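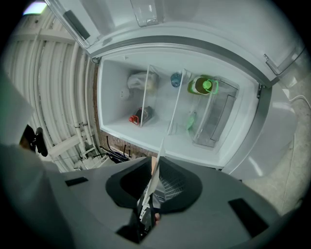

Re: [handgreifer-daten] Posenausfälle bei offenem Kühlschrank

Montag, 9. Dezember 2024, von Arbeitsgruppe Stellitz

Die Seite verwendet Cookies, um die Anmeldung im Listenarchiv zu speichern. Mit der weiteren Nutzung stimmen Sie dem zu.

Hallo zusammen,

Antworten zu den Kühlschrank-Episoden im Text, die Anfrage aus Fagerlund ist gekürzt.

> wir haben eure Teilmenge "Kühlschrank" mit Ellex neu
> gerechnet und bekommen deutlich mehr Trackingabbrüche
> als beim Regal. Die Abbrüche häufen sich, sobald die
> Greiferkamera weit in den Innenraum zeigt. Wir vermuten
> einen Fehler in den Intrinsiken. Habt ihr die Fisheye-
> Kalibrierung seit Juni geändert?

Nein. Die Intrinsiken sind unverändert, und der Reprojektionsfehler auf dem Kalibriermuster liegt für beide Greifer im gewohnten Bereich. Wir haben die Abbrüche mit unserem Stand von Ellex reproduziert. Sie hängen am Bildinhalt: weiße, strukturarme Innenwände, dazu transparente Einbauten mit hellen Kanten. Die Kanten liefern Merkmale, die über wenige Bilder stabil aussehen und dann mit dem Blickwinkel wandern. Das Verfahren nimmt sie als statische Punkte in die Karte auf. Solange genügend Wand oder Boden außerhalb des Geräts sichtbar bleibt, fallen sie bei der Ausreißerprüfung heraus. Füllt der Innenraum den größten Teil des Bildes, kippt das Verhältnis.

> Falls es nicht die Kalibrierung ist: Wie groß ist der
> Anteil, den ihr selbst verwerft, und nach welchem
> Kriterium?

Die Teilmenge umfasst 652 Episoden. Verworfen wird eine Episode, wenn die Pose eines der beiden Greifer länger als 8 Bilder am Stück fehlt oder wenn nach einer Relokalisierung ein Sprung in der Trajektorie bleibt. Den Anteil nennen wir erst nach dem neuen Durchlauf. Die alte Zahl mischt zwei Versionen des Kriteriums und taugt nicht zum Vergleich mit eurem Ergebnis.

> Nutzt ihr die Kopfkamera überhaupt für die Posen oder
> nur als zusätzliche Beobachtung?

Bisher nur als Beobachtung. Seit dem letzten Lauf testen wir sie als zweite Quelle für die Greiferposen, Verfahren siehe unten.

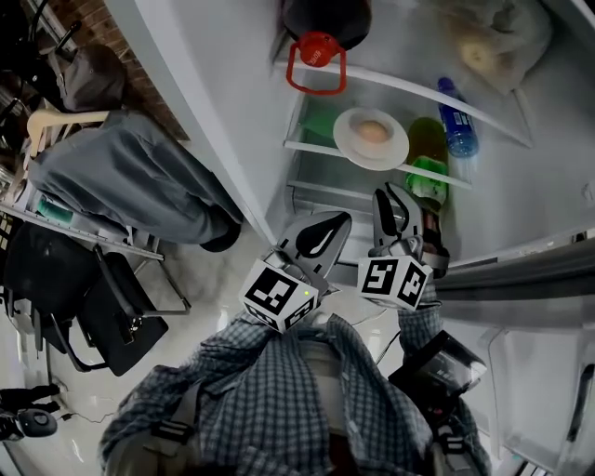
Die Fusion arbeitet mit einem Faktorgraphen über die gesamte Episode. Knoten sind die Posen der Kopfkamera und der beiden Greifer, Kanten sind die Odometrie je Kamera und die Relativposen aus der Markererkennung. Aus Sicht der Kopfkamera sind die Würfel an den Greifern unterschiedlich gut gestellt: Der linke sitzt knapp über der Brust und ist nach links unten gekippt, der rechte steht höher und weiter außen und zeigt große schwarze Quadratcodes. Solche Unterschiede gehen über den Winkel zwischen Flächennormale und Sehstrahl in die Kovarianz ein. Flächen unter flachem Winkel werden nicht verworfen, nur schwächer gewichtet. Eine harte Schwelle hat in unseren Versuchen Lücken gerade dort erzeugt, wo die Greiferkamera ebenfalls schwach war.

Zwei Einschränkungen. Erstens ist die Kopfkamera-Odometrie selbst gestört, wenn sich neben dem Gerät eine weitere Person bewegt. Wir maskieren Personen vor der Merkmalsextraktion, die Maske ist bei gebückter Haltung aber unvollständig. Zweitens verdecken die Unterarme beim Griff nach hinten oft den Würfel. Der Graph überbrückt das nur, solange wenigstens eine Odometriequelle durchläuft. Fallen beide aus, bleibt es beim Verwerfen.

> Könnt ihr die Rohdaten mit Zeitstempeln freigeben?

Ja, sobald die Synchronisation geprüft ist. Zwischen Kopf- und Greiferkameras sehen wir in manchen Episoden einen Versatz von 2 Bildern. Er ist innerhalb der Episode konstant und wird derzeit über die Drehraten geschätzt. Bei sehr ruhigen Episoden ist diese Schätzung schlecht konditioniert. Diese bekommen ein Flag in den Metadaten und sollten beim Training der Tarmont-Basislinie vorerst weggelassen werden.

Zum Ergebnis auf der Policy-Seite lässt sich noch nichts sagen. Tarmont wurde bislang nur mit den alten Posen trainiert, ein Vergleich bei gleicher Episodenauswahl fehlt. Wir würden beide Varianten auf der Schnittmenge der gültigen Episoden rechnen, sonst misst man vor allem den Effekt der größeren Datenmenge.

Bitte an Fagerlund: Schickt uns die Liste der Episoden-IDs mit Abbruch und die verwendete Ellex-Konfiguration, insbesondere die Schwelle für die Ausreißerprüfung und die Bildmaske für die Greiferfinger. Ist die Maske zu knapp, landen Merkmale auf den Fingern in der Karte, und das Fehlerbild sieht ähnlich aus.

Gruß aus Stellitz

Zuletzt aktualisiert: heute, Archivlauf vollständig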